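Section 4. Getting Your Cups Ready

Welcome back! By now your Tufa drinks stand should be level, plugged in and rinsed through, and you are nearly ready to pour for company. Before you do, please spend a few minutes on the cups. It is the part most people skip, and it makes the whole afternoon go more smoothly — especially on a busy Saturday with a line at the counter.

What you will need
The Tufa stand takes plain paper cups with a rolled rim. Our own refill sleeves (Molalura white, part 589) fit nicely, and so do most cups of the same shape from the grocery store. Please don't use foam cups or cups with handles.

Loading the sleeve

1. Wash and dry your hands. Wipe the counter with a clean cloth and let it dry all the way.

2. Open the sleeve at the bottom end, so that your fingers touch the bases of the cups and never the rims.

3. Hold the stack upright and give it a gentle twist. Cups that have been stored in a warm cupboard like to cling together, and a twist will usually free them without any tugging.

4. Lower the stack into the holder with the open mouths facing up. Stop when the last cup rests on the ring. There is no need to press.

Note: If you are filling the large holder (model 278), load it in two short stacks. A tall stack leans, and a leaning stack jams.

Caution: Never push a stuck cup down with a spoon or a knife. Lift the whole stack out, twist it again and start over from step 3.

Checking a cup before you pour

5. Take one cup and stand it on a flat, light-colored surface, where marks and crumbs are easy to spot.

6. Look down into it from slightly above. You want a smooth inner wall and a full, rounded rim that runs all the way around, with no splits or flat places.
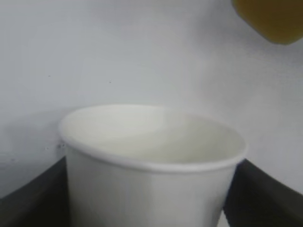 Fig. 4-1. Plain white paper cup with rolled rim, seen from slightly above.

7. Run a clean finger along the outside seam. If it lifts anywhere, put that cup aside for pencils or seedlings and take the next one.

8. Set the good cup under the spout and leave a finger's width below the rim when you fill it.

Caution: Paper cups soften when they stand full for a long time. Pour hot drinks when your guests are ready for them, and carry each cup with a hand near the base.

Keep spare sleeves closed, somewhere cool and dry. For cleaning the holder and the ring, please turn to Section 5.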